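Sorting and Storing Small Supplies
Unit 3 notes, Workroom Organization (evening section)
Instructor: Rajkumari Bajpai
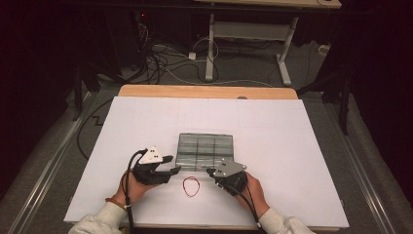 Last unit dealt with shelves and drawers. Now we move down in size to the things that end up at the bottom of the drawer: rubber bands, paper clips, push pins, binder rings, spare keys, fuses, buttons. They cost very little and take up a lot of time, mostly in looking for them.

1. Divided boxes

A divided box is any shallow box split into compartments. For this course we use clear plastic ones with six compartments, two rows of three. You can buy boxes with many more, but beginners tend to fill every compartment and then forget what the small ones were for. Six categories is enough for one desk.

Clear plastic is preferred over colored. You can check the contents with the lid shut, and you can see when something is running low. It does scratch. Old boxes go cloudy on the bottom first, where they slide on the shelf.

Check these points before buying:

Depth. A finger should reach the bottom corner of each compartment. If it doesn't, the last few clips stay there for good.

Dividers. Fixed dividers are stronger. Removable ones let you make a long compartment for pencils or cable ties, but thin items such as pins and washers can slip underneath.

Lid. Some boxes have one lid over everything and some have a separate lid for each compartment. With one lid, a dropped box empties completely. With separate lids, opening takes longer and the small hinges wear out.

2. The work surface

Sort on a flat, plain, light surface. A white board laid on the table works well. Small dark or colored items stand out against it, and the board can be picked up and tipped into a tray at the end. Wood grain hides pins. A tablecloth is worse.

Keep the box near the middle of the board and put loose items in front of it, on your side. Students who put the pile behind the box end up reaching over it all evening and knocking the lid.

3. Rubber bands

Rubber bands get their own section this year. Umesh Tyagi's supply room inventory found 580 of them in one office, in 14 different places, and a good share had dried out.

Rubber breaks down with heat, light and air. A clear box on a sunny windowsill is a poor place for it. Keep the box in a drawer or on a shaded shelf.

To test an old band, stretch it slowly to about twice its resting length and look for fine cracks. If you see any, throw it out. Keep your face back while you do this.

Sort bands by width first, then by length. Color is the least useful way to sort unless your office uses it as a code. Thin bands go in one compartment and wide ones in another. Lay them in loosely. Bands wound into a ball look neat, but the inner ones stay under tension and you can't get at them.

Do not put bands in with pins, staples or anything with a point. A nicked band breaks at the nick.

4. Filling order

Start with the back row, left to right, then the front row. Put what you use daily in the front row and what you use weekly in the back. If you are left-handed, try putting the most used item at front left. Floarea Tudose arranges hers the other way so that her writing hand stays free, and that is fine too.

Fill compartments to two thirds at most. A full compartment spills into its neighbor when the box is tilted.

5. Labels

Label the front edge, where you can read it with other boxes stacked on top. Use the plain word: BANDS, CLIPS, PINS. Avoid MISC. If you need a MISC compartment, empty it once a month and decide on each item.

The Hulline labels in the supply closet peel off cleanly. The Becerra ones leave glue on plastic, so use those for cardboard only.

Practice exercise

Work in pairs. Each pair gets one box and a bag of 100 mixed items. Sort on the board without talking for the first part, then compare how each of you chose the groups. Write down any item you disagreed about and where it ended up. Oratile Rampersad has the spare bags if yours is short.

Before next class

Read the handout on drawer liners. Bring one small box or tin from home with its contents as they are. Don't tidy it first.

Questions about missed work go to Asmaa Ezzat at the front desk.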